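How Do You Teach a Robot to Pick Something Up?

I work in a robot lab, and my job is to show a robot how to do things, over and over and over. If you have ever taught a little brother or sister to tie a shoe, you already know a lot about my job. Let me tell you how it goes!

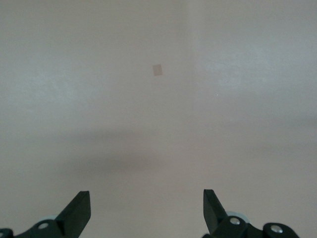 What does a robot see?

The robot I work with is called Haslow. Haslow is an arm. It has no head, no legs and no face, and it can't tell jokes (I've tried telling it some, and it doesn't laugh either). What it does have is a gripper at the end of the arm, with two black fingers, and a small camera that sits near the gripper and looks out past them.

So when I look at the pictures Haslow sends me, I see its fingers coming up from the bottom, just like you'd see your own hands if you held them out in front of you. Try it now. Hold out your pointer finger and thumb as if you were going to pinch a cookie. That's pretty close to Haslow's view with the gripper open.

Past the fingers there's a big pale surface with one small tan square on it. The square looks thin and flat. It's a bit crooked compared with the edges of the picture, and the fingers haven't got hold of anything.

You probably found the square right away. You might even have spotted the teeny white dot off to the right of it and below. Is it a crumb? Is it dust? Is it a bit of light shining back? I can't tell from the picture, and I've looked at a lot of these!

A picture is a pile of numbers

Your eyes and brain are so good at finding things that you don't notice them working. A computer gets a picture as a giant list of numbers. Each number says how bright or how dark a tiny bit of the picture is, or how much red, green or blue is in it. Nowhere in the list does it say "square" or "table" or "finger."

And there are tricky parts. See the wide gray smudge across the middle? It's a shadow, with soft blurry edges, the kind you get when something big is held up over a table. You and I don't think for one second about picking up a shadow. But a computer that has never learned about shadows might wonder if it's a gray scarf! The tan square is hard in another way. It's only a little darker than what it's lying on, so its numbers and the numbers next to it are nearly the same.

Couldn't we write Haslow a rule? We could try. "Go to the darkest thing you see." Uh-oh – the darkest things in the picture are Haslow's own fingers. "Go to the thing that isn't gray." Then what happens when we give it a gray thing? Every rule I think of has a hole in it, and then I need another rule to patch the hole, and pretty soon I have a huge heap of rules and a headache.

So we use examples

A learning system is a computer program that gets better at something by studying lots of examples. You learned that way too. When you were small, people didn't hand you a list of rules for what a dog is. They pointed at a fluffy one and said "dog," and they pointed at a tiny one and said "dog," and after a while you could spot a new dog all by yourself.

Our program is called Clirnis. Every example we give it has two parts. One part is what the camera saw. The other part is what the arm did at that same moment: which way it moved, how far, and whether the fingers were opening or closing. Clirnis looks at the two parts together and slowly works out that when things look like this, it's a good idea to move like that.

How I make one example

I sit down with a pair of handles that we call the Plukex. When I move my hands, Haslow moves too. It felt very odd the first day, like brushing your teeth while looking in a mirror through a mirror. I get to see what Haslow's camera sees, and I don't get any extra help.

Then I go through the same steps each time.

1. I open the fingers wide and hold the arm up over the surface.

2. I press the button to start recording.

3. I steer the arm until the thing I want is between the fingertips.

4. I go down slowly. Very slowly, if the thing is thin.

5. I close the fingers, lift, and carry it to the place where it should go.

6. I let go and press the button again to stop.

One trip like that is one example. It's over fast, and then I move the thing somewhere new and go again. On a good Tuesday I can make 100 of them before I go home, and on a bad one I drop everything and have to take a long walk to the snack machine.

Thin, flat things are my least favorite, by the way. You can feel why at home. Put a playing card on a bare table and try to pick it up with just your finger and thumb, and don't slide it off the edge! You have to pinch from the sides or get a fingernail under it. Haslow doesn't have fingernails.

Why so many?

Our goal for this job was 3000 examples. I know, I know. The first time I heard that number I wanted to crawl under my desk.

But think about what would happen if I only made one. Clirnis would learn that the thing to grab is always in exactly the same spot. Move it over by the width of your hand and Haslow would go down and pinch the air. It isn't being silly when it does that. It's doing just what my one example taught it.

So I change things. I put the object up high, down low, to the left, to the right. I turn it so it's straight, then a little crooked, then very crooked. I start with the arm in a different place, which moves the shadow as well. Sometimes we change the lights. After enough of that, Clirnis can start to learn what matters (where the thing is, which way it's turned) and what doesn't matter so much (a shadow, a speck).

We keep a count on the wall, and I love updating it. When I wrote this page it said 1221.

What about mistakes?

I make plenty! I bump the table. I close the fingers too soon. Once I sneezed while holding the handles, and Haslow did a sort of sneeze too.

We sort these into two groups. If I goofed and gave up, the example gets thrown out, so that Clirnis doesn't copy it. If I goofed and then fixed it – say I missed, backed up, and tried again – we often keep it. Haslow is going to miss sometimes, and I want it to have seen what to do next.

Somebody has to check them all, too. At our lab we watch each other's recordings and never our own. We named the checking room Oláh after a street one of us used to live on, and there's a beanbag chair in there that everyone fights over.

Play it with a friend

You can try being a learning system at your kitchen table. You'll need one friend, a small square of paper, and something to cover your eyes.

Cover your eyes and hold your hand over the table with your finger and thumb apart. Your friend puts the paper down somewhere and steers you with words only: left, right, forward, back, down, pinch. Do it a few times with the paper in the same place, until you're really good at it.

Now have your friend move the paper without saying where, and try it with no words at all. Did your hand go to the old spot? Mine did. Swap places and see what your friend's hand does, and then make up a better way to practice. Where would you put the paper next time?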